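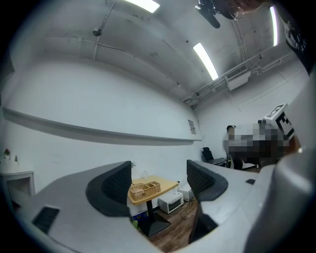 *View from the hand tool, fingers open, toward the small table with the tray and the jar.*

Subject: Re: [robotics-club] Adding the hand tool to the fall project

I've read the proposal twice and I'm still not sold. Quoting the part I have trouble with:

> We should drop the arm-only plan and collect with the hand grippers instead. The Mellby group got 855 recordings in one month with people who had never touched a robot before. If each of us does 80, we're well past what we need for the tidy-up task, and the arm only has to come out at the end. I don't see a downside.
>
> – Thu Hoàng

Thu, I can see a few.

First, 855 is how many they recorded. How many did they keep? I went through the sheet from our own trial in July, and out of 409 attempts we marked 43 as bad before anyone had trained anything. That was with three people who cared. I'd want to know what Mellby threw out, and who decided, before I use their number to plan our semester.

Second, look at the picture at the top. There's a lot in that view besides the table. You get the lights, the AC unit, the desk chairs, and part of somebody in a black shirt up close. The table with the tray is a fairly small thing in the middle distance between the fingers. Maybe the model learns to ignore the rest. Maybe it learns that the tray lives under a bright tube. I've heard "it'll generalize" in this club before, and we all remember the Taltwood demo, where it worked fine until they moved us to the other end of the gym.

Third, people don't move like our arm does. I can reach over a jar and twist my wrist in a way the arm can't follow without hitting its joint limits. If half of your 80 each are motions like that, we've spent the month recording me being flexible.

I'm not saying no. The arm is slow, and waiting for a turn on it is the main reason new members quit coming, so I get the appeal. What I'd vote for is smaller:

- One task only, tray to jar. No "general tidying."
- Everyone starts from the same two or three spots, marked with tape.
- Somebody other than the person recording goes through the clips and rejects the bad ones.
- We replay ten of them on the arm before recording any more. If it can't follow those, more clips won't help.

If the replays look OK I'll drop the argument and do my 80 like everybody else – I'll even do the boring late shift.

One more thing on the write-up. The draft says the method is "proven." Please change that to something we can stand behind at Brenuvside. The judges there asked us for failure counts last time and we didn't have them, and I was the one standing at the table.

Does anybody still have the spare finger pads? The box I thought they were in has chargers in it.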